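Thursday, October 20, 2022

Swapped the Plidmont fingers onto the sink arm this morning. Primo says they hold cups better than the Trorna pair. Maybe — but he tried three grasps, all on cups standing upright by themselves, and I don't call that a comparison.

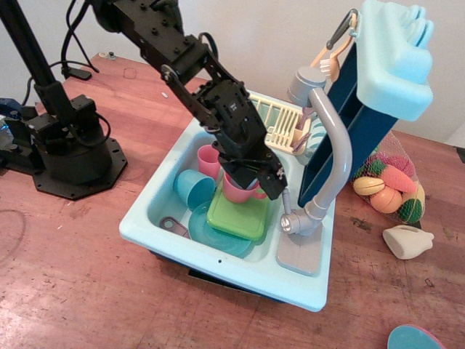
Plidmont fingers on the pink cup, tilted, dishes piled under it.

Servo log shows current climbing whenever the cup is off axis. Could be the fingers, could be the controller gains, which somebody left at 1000. Want five runs per pair, same pile, same gains, before anyone orders more. Arnar has the Trorna screws.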